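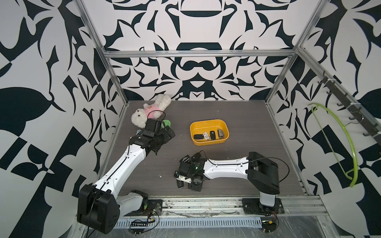 Nuwan Wanigasekara

Allotment water supply - minutes of the January meeting

Present: Man-lok Chu (chair), Dilani Selvanayagam, Elsie Kingi, Kasun Bepari, Nuwan Wanigasekara (minutes).

1. Minutes of the last meeting
Agreed, with one correction. The standpipe by the lower gate is on the Fostier line, and should not have been listed with the east tanks.

2. Supply pipe
The leak between the meter and the first stopcock has been traced to a compression joint. Avex quoted for replacing the joint alone and for relaying the full run of 53 metres in blue polythene. The second price excludes trenching. Decision held over until a price for trenching is received.
Action: DS

3. Tanks
Two tanks on the east path have failed float valves and have been isolated. New valves to be fitted before the supply is turned on in spring. Lids remain outstanding.
Action: KB

4. Hosepipes
The chair proposed that hoses be allowed before 10 am only, with no unattended use.

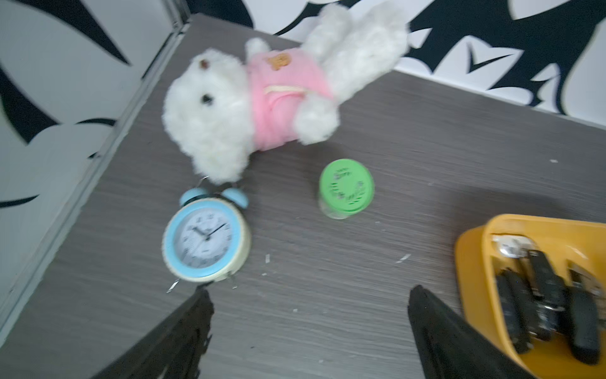 Elsie Kingi objected that plot holders on shift work could not keep to a morning limit, and asked for an evening hour as well. She noted that pressure at the top plots was lowest at midday - the evening had not been measured. Proposal deferred until a gauge reading has been taken at 7 pm.
Action: EK

5. Any other business
Dissanayake to be asked for a key to the meter cover.

Next meeting: Friday, 6.30 pm, after the trenching price is in.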